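Cusevthorpe Community Hall
Minutes of the Playroom and Stores Meeting, September 2021

The notes of the June meeting were agreed with one correction: the shelving came from Polat and had been put down under the wrong supplier.

1. Money
The balance stands at 2,955 dollars. Nearly 800 of that is promised for the new side door. It was agreed to keep 500 back for small repairs and to look at the figure again next time.

2. Playroom floor
The taped squares are to stay. Blue tape will be used for any repairs so that it matches. Tape that lifts at the corners should be pulled up whole and replaced, and scraps go in the bin.

3. Toys and cleaning things
The toy vegetables have been turning up in the kitchen drawers. They go back in the Felala box at the end of each session, the corn included. Hand brushes are to hang on the hooks by the sink, by the hole in the handle. One member asked for a second dustpan. Agreed.

4. Sorting day
The store cupboard will be emptied onto the floor and sorted square by square, as was done at Naltutora. Anything broken goes out the same day. The group needs 4 people for the morning and fewer after lunch. A sign-up sheet will go on the door.

5. Any other business
The cupboard key is stiff and needs oil. The lost property box is full and will be cleared before the next meeting. 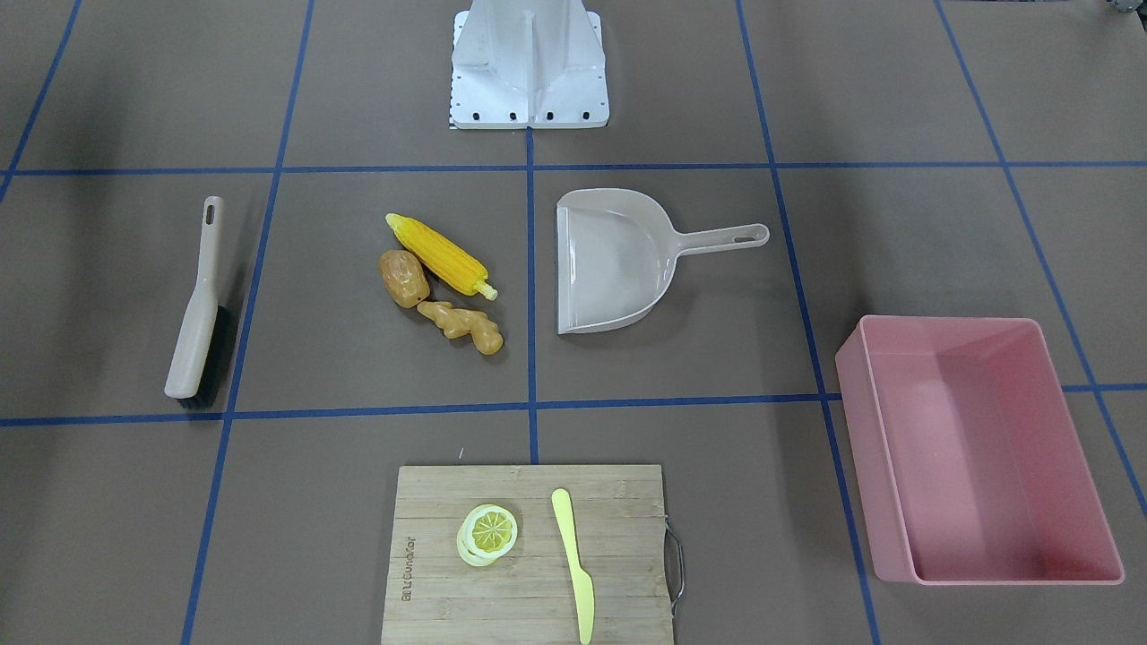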